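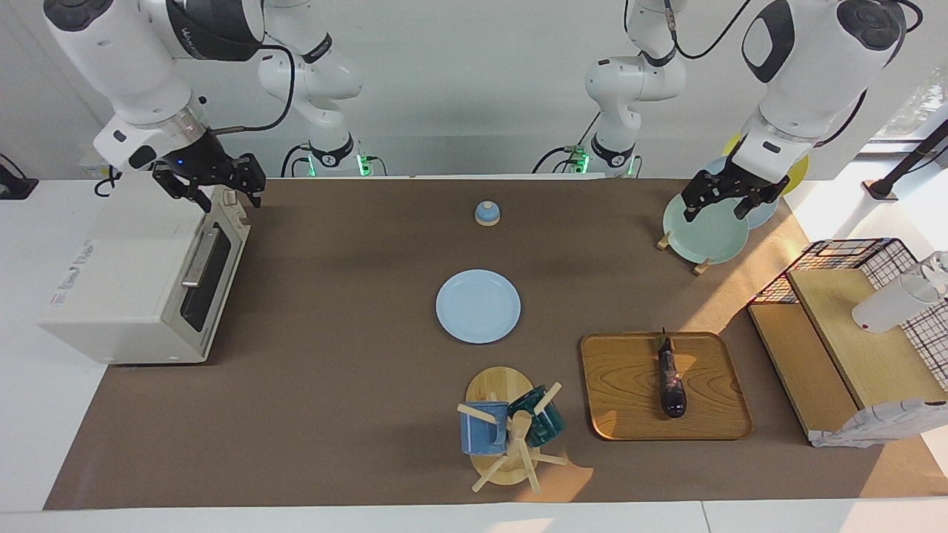 갈색 긴 매트를 깐 흰 작업대. 토스터 오븐과 연한 청록색 접시.

Huanca 마을부엌 지원사업 중간보고
보고일: 11월 4일 화요일
수신: Prandilgate 재단 지역사업 담당자님께

안녕하세요. 지난 4월에 첫 보고를 드린 뒤로 소식이 조금 뜸했습니다. 여름 내내 부엌이 쉴 틈 없이 돌아가다 보니 책상 앞에 앉을 시간이 좀처럼 나지 않았네요. 늦게나마 그동안의 일을 차근차근 적어 보냅니다.

1. 반찬 나눔
4월부터 지금까지 혼자 지내시는 어르신과 한부모 가정에 전해 드린 반찬 꾸러미는 모두 253개입니다. 처음 계획은 147개였으니 꽤 많이 늘었지요. 주민센터에서 소개해 주신 댁도 있지만, 받으시던 분이 옆집 할머니 이야기를 꺼내 주셔서 알게 된 댁이 더 많습니다. 장조림과 오이무침이 가장 인기가 좋았고, 가지나물은 솔직히 호불호가 갈렸습니다. 간을 싱겁게 해 달라는 말씀이 여러 번 있어서 9월부터는 저염 꾸러미를 따로 싸고 있습니다.

2. 요리 교실
저녁반은 10회를 모두 마쳤고, 끝까지 나오신 분은 21명입니다. 칼 잡는 법부터 시작한 분들이 마지막 날에는 된장찌개에 달걀말이까지 한 상을 차려 내셔서 저희도 무척 흐뭇했습니다. 다만 낮 시간에만 나올 수 있다는 문의가 계속 들어와, 다음 분기에는 오전반을 한 차례 열어 보려고 합니다.

3. 예산
식재료비는 채소값이 오른 8월에 한 번 계획을 넘겼습니다. 인쇄비에서 남은 금액을 옮겨 메웠고, 변경 내역은 별지에 적어 두었습니다. 반찬통은 Sterkis에서 한꺼번에 들여와 배송비를 아꼈습니다. 뚜껑이 뻑뻑해서 어르신들이 열기 힘들어하신다는 말씀이 있어, 다음번에는 Flollska 제품으로 바꿔 볼까 견적을 받아 둔 상태입니다.

4. 아쉬운 점
배달 동선이 여전히 숙제입니다. 언덕 위쪽 댁들은 꾸러미가 늦게 도착하는 날이 잦았고, 비 오는 날은 더 그랬습니다. 빈 통을 돌려받는 일도 생각보다 더딥니다. 문고리에 걸어 둘 회수 가방을 만들어 시범으로 써 보고, 다음 보고 때 결과를 말씀드리겠습니다.

5. 남은 기간 계획
이달에는 김장이 있습니다. 배추는 절임배추로 주문해 두었고, 김치통이 들어갈 냉장고 자리도 미리 비우는 중입니다. 혹시 시간이 되시면 재단에서도 한번 들러 주세요. 수육은 넉넉히 삶아 두겠습니다. 영수증 사본과 식단표는 별지로 함께 보내 드리니, 빠진 서류가 있으면 편하게 연락 주시기 바랍니다.

Huanca 마을부엌 운영팀 드림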